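The Inventory at Vekedell

The house at Vekedell had been let furnished for eleven years, and each change of tenant required an inventory. Krystyna Wieczorek did them for the agency. She had a form for the purpose, printed on both sides, and a second form for damage. Most houses took a morning. Vekedell took longer, as the owner, Holger Halvorsen, had asked for everything to be listed down to the cutlery.

She arrived at ten on Tuesday. The key turned at the second attempt. She read the meters first, wrote the figures in the boxes and opened the window over the sink.

The previous list ran to 494 items. It had been compiled by Czesław Jakubowski, who had since retired, and it was in pencil. His method was to start at the door and work clockwise. Krystyna also worked clockwise, but from the window. She had once tried to reconcile the two systems by reading his pages from the back, and it had cost her an afternoon.

Items 1 to 42 were the hall. They were all present, including a barometer that read Change and did not respond to tapping. The sitting room was short of one cushion. In the kitchen the kettle was a Birnix, listed as a Sowa; she struck out one name and wrote in the other, then initialled the alteration. The drawers were lined with paper. The lower one stuck.

Item 166 gave her trouble. It read, in full: Setting, supper, one person, complete.

She looked through the cupboards for a box of that description and found none. The dinner plates were stacked in order of size. The mugs hung on hooks. There was nothing marked as a setting, and nothing that was complete in a way the rest was not. She rang Czesław.

"It isn't a box," he said. "It's how she had it. Teresa Marciniak. She was the first tenant. She laid the tray in the afternoon and ate at seven. When I came to do the list it was on the table, so I put it down as one item."

"It's several items."

"It was one when I saw it."

"Were the pieces listed again elsewhere?"

He thought about this. She could hear a radio. "No," he said. "If you split it up you'll be over at the end."

She asked what was in it. He said he had written that down too, on a loose sheet, and that it would be at the back of the folder if no one had thrown it out. It was at the back of the folder, behind the gas certificate. 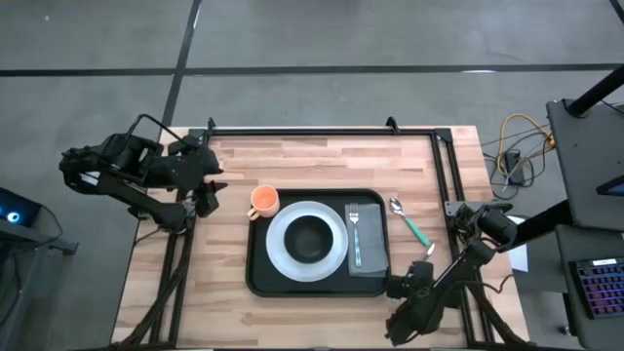

Item 166. Tray, plate, bowl, mug, napkin, cutlery.

The sheet was in the same pencil. Tray, black. Plate, white. Bowl, black, goes on plate. Mug, orange, top left. Napkin, grey, folded long. Fork on napkin. Against the spoon and the knife he had written only: to follow.

She found the tray behind the bread bin, on its edge. The plate was fourth in the stack. The bowl had been put with the baking things, where it did not belong, and had flour in it. She washed it and dried it. The mug was on the last hook. It had a small chip on the underside of the base, which she measured and entered on the damage form at two millimetres, fair wear.

The cutlery had green-blue handles and was kept in a Hendus biscuit tin. There was one fork, one knife and one spoon. She put them on the table beside the tray and looked for the napkin, which was in the airing cupboard between two pillowcases, already folded.

The form did not call for an item to be assembled. It called for it to be seen. She considered this and then put the tray in the middle of the table, the plate on the tray towards the left, and the bowl on the plate. She moved the bowl slightly until the ring around it was even. She laid the napkin to the right with the fork on it, tines up. The mug would not go fully on at the corner. She checked the photograph and saw that it had not gone fully on then either, and left it with its handle out over the wood.

That left the spoon and the knife. To follow could mean a later page, but there was no later page. She put them both on the napkin next to the fork. It looked crowded. She took them off again and laid them on the wood.

It was ten to one. She had brought soup in a flask, intending to eat it in the car. She ate it at the table, out of the bowl, using the spoon. Then she washed both, dried both, and put them back where they had been.

On the new form she wrote: 166. Setting, supper, one person. Present. She hesitated over the last word of the original entry, and looked again at the knife, and added it.

The bedrooms took until three. The linen agreed. The landing had gained a lamp, which she numbered. At the foot of the final page the form asked whether the property had been left as found. She went back down to the kitchen, pen in hand, to see about the tray.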